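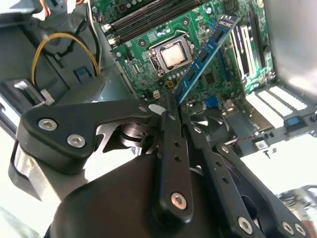

Brondumico production meeting, minutes
9 March 2018
Present: design, engineering, art, audio, QA, production
Minutes taken by: production
Status: approved by circulation

1. Minutes of the previous meeting

The February minutes were accepted with one correction. Item 4 should read "save slots are stored per profile," not "per device." The corrected text is on the wiki.

2. Build status

Build 80 of Nidier was tagged and sent to QA. It contains the reworked initiative order, the new inventory screen and the first playable version of the river chapter. The build compiles clean on both desktop targets. The tablet build still fails at the texture packing step because the river tileset exceeds the atlas limit. Art will split the tileset into two sheets, one for terrain and one for props. Engineering will change the packer so that it reports which sheet is over the limit. At present it stops with a general error.

3. Combat

Design reported on the turn order change. Under the old rule, a character's speed was compared once at the start of combat and the order stayed fixed. Under the new rule it is compared again at the start of each round. Slow effects now matter in long fights, but the order bar at the top of the screen shifts between rounds and testers lose track of who acts next.

Options discussed:
- Animate the shift in the order bar. Art estimates a small amount of work.
- Show the current round and the next round side by side. There is not enough width on tablets.
- Keep the old rule and give slow effects a different function. Design does not support this.

Decision: animate the shift. Review again when QA has played the river chapter with it.

The party size limit was raised again. It stays at four. The item will not come back before the beta unless engineering finds spare time in the enemy turn, which is currently the slowest part of a round.

4. Level cap and experience curve

The level cap is set at 25. The spreadsheet had a higher cap left over from the prototype and several enemies were still scaled to it, including the toll keeper and both marsh encounters. Design has rescaled the marsh encounters. The toll keeper is waiting on a decision about whether the player can pay instead of fighting. If payment is allowed, it must grant the same experience as the fight. Otherwise players who pay will reach the second half of the chapter one level short.

Decision: payment is allowed and grants full experience. The price scales with party level.

5. Dialogue and localization

The script for chapters one to three is locked. Chapter four is open until the river chapter has been played through. The Portuguese text for the Falcão questline came back from translation and was imported. Two problems were found on import:

a) The bitmap font used for name plates has no lowercase "ã". The name Falcão is shown with a blank in place of the letter. Art will add the full set of accented characters to both font sizes.

b) Strings containing a character name and an item name were put together in code in a fixed order. They need to be full sentences with placeholders. Engineering counted 13 such strings, all in the shop and loot messages. They will be rewritten before the next export.

German is delayed until the placeholder work is done.

6. Audio

The town theme loops with a short gap on some machines. The cause is the file format used for the export. Audio will export again without padding. The combat theme is not affected. Dice sounds were too loud against the music in build 80 and have been turned down in the mixer.

7. Publisher

Panoler has read the milestone document and asks for a demo consisting of the tutorial and the first town, ending before the gate opens. Saves from the demo should carry over to the full game. Engineering pointed out that the save format is still changing and that carrying saves over requires a version number in the header. This is not in place.

Decision: add the version number now. Production will tell Panoler that saves will carry over from the final demo build only.

8. Actions

Art: split river tileset; accented characters; order bar animation
Engineering: packer error message; loot and shop strings; save header version
Design: toll keeper payment and price table; chapter four outline
Audio: new export of the town theme
QA: full run of the river chapter, once with a default party and once with no healer
Production: reply to Panoler; move the German delivery date

9. Any other business

The bug tracker will have a separate label for text overflow. Existing overflow bugs are to be relabeled by whoever opened them.

Recent items
Nidier: build notes, February
Production meeting: minutes, February
Save format draft, second revision
Style guide for item descriptions
Falcão questline: flow chart and flags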